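Chapter 7
Setup and Upkeep of a Two-Arm Garment Cell

7.1 Scope of the chapter

The earlier chapters dealt with single arms handling rigid parts. A rigid part has a fixed shape, and most errors in a rigid-part cell can be traced to a fixture, a program or a worn joint. Cloth has no fixed shape. A shirt held by the shoulder hangs one way, and the same shirt held by the hem hangs another. The two arms must therefore agree closely on position before the cloth is allowed to introduce any error of its own.

The cell used throughout this chapter is the Hanlow bench at the Miltach training shop. It has two arms, each with a two-finger gripper and a small camera at the wrist. Its task is to put clothes on hangers. The maintenance schedule was drawn up by Endance, and the spare finger pads come from Courtois. Readers with other equipment should replace the part numbers and keep the order of the steps.

By the end of the chapter the reader should be able to zero both arms against a common reference, judge the state of a finger pad, check a wrist camera after a collision, and write a log entry that the next shift can use.

7.2 The common reference

Both arms are zeroed against one point on the bench. Zeroing each arm against its own base is quicker, and it is also the most frequent cause of trouble in cells of this kind. The two bases move very slightly apart over weeks of work as the frame bolts settle. Each arm still reports a correct position, but the distance between the grippers is wrong.

Before zeroing, remove all cloth and hangers from the work surface. Torque the frame bolts first and zero second. Record the offset of each arm before correcting it – once corrected, the old value is lost. After zeroing, run one garment at reduced speed and watch it through the wrist camera on the holding arm.
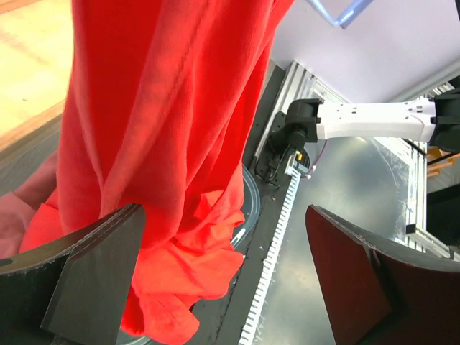
One technician at Miltach disagreed with this order and told us that the slow run should come before the bolts are touched, so that there is a record of how the cell behaved in its faulty state. The objection is sound where a fault is already suspected. For scheduled work the order given above is retained.

7.3 Finger pads

The pads are the parts that wear fastest. Cotton is mildly abrasive, and plastic hangers polish the pad face until thin cloth begins to slide. Endance sets the replacement interval at 4000 grip cycles. In the Miltach records, one pair was taken out at 1736 cycles with a torn edge, and another at 885 after a finger had closed repeatedly on a hanger hook. The interval is an upper limit and does not replace inspection.

Inspect each pad with the gripper open and the arm powered down. Run a fingertip along the leading edge. Replace the pair if either edge is frayed through to the backing. Pads are always changed in pairs, including when only one is damaged, and the cycle counter is returned to zero at the same time.

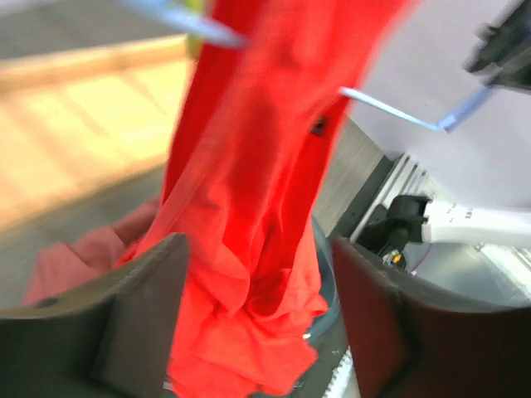

Figure 7.1 Red garment between the gripper fingers, wrist camera view.

Slip is tested with a garment of known weight. Grip it, lift it clear of the surface, hold for the time given in Table 7.1, and compare the wrist images from the start and end of the hold. A fold that has moved relative to the fingers indicates slip. Do not cure slip by raising the grip force – this marks the cloth and loads the finger drive.

7.4 The wrist camera

A wrist camera may be knocked out of line without any visible damage. The simplest check uses the fingers themselves. With the gripper fully open, both fingertips should appear at the positions stored in the reference image. If one has shifted, loosen the bracket, realign and tighten. If both have shifted by the same amount, suspect the bracket; if by different amounts, suspect the fingers. 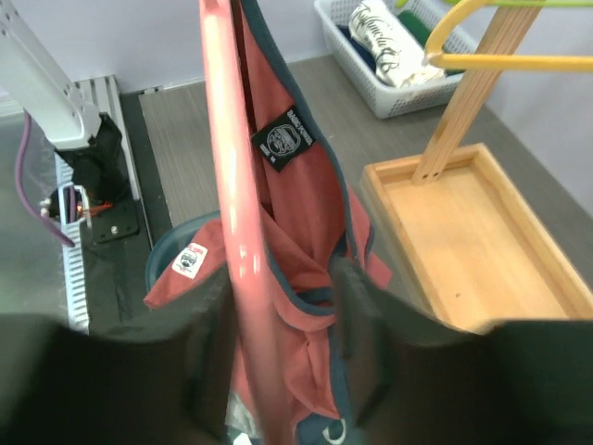 Figure 7.2 Garment with navy trim and a pink rod at the gripper. A basket of clothes and a wooden hanger stand are on the table behind.

Motion blur is a separate matter. It affects cloth and background while the fingers, which travel with the camera, stay in nearly the same place in the image. Check alignment only on images taken with the arm at rest.

7.5 Cables

Cables at the wrist bend on every cycle, and a cable that is clear of the frame in the home position may rub against it at full reach.

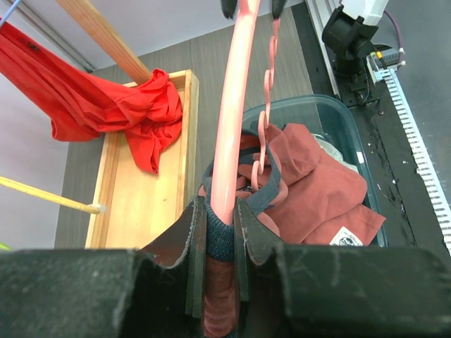 Move each arm by hand through its whole range and stop wherever the cable goes tight or touches metal. Mark the spot with tape. A cable with a flattened or shiny patch is replaced the same day. Connectors are reseated at each pad change, and the strain relief is checked by pulling gently on the cable, never on the connector body.

7.6 The log

Each entry gives the cycle count, the offset of both arms before correction, the parts changed and the name of the arm concerned. The following entry is of acceptable quality:

2023-03-06. Left arm, 767 cycles on pads. Offsets recorded, sheet 4. Bracket loose, realigned to reference image. Pads kept. Cable taped at one point, recheck at next stop.

An entry reading "camera fixed, all OK" is of no use to the next shift. Exercises 7.1 to 7.5 ask the reader to rewrite several entries of that sort using the offset sheets in Appendix C. Section 7.7 begins with the zeroing procedure in full.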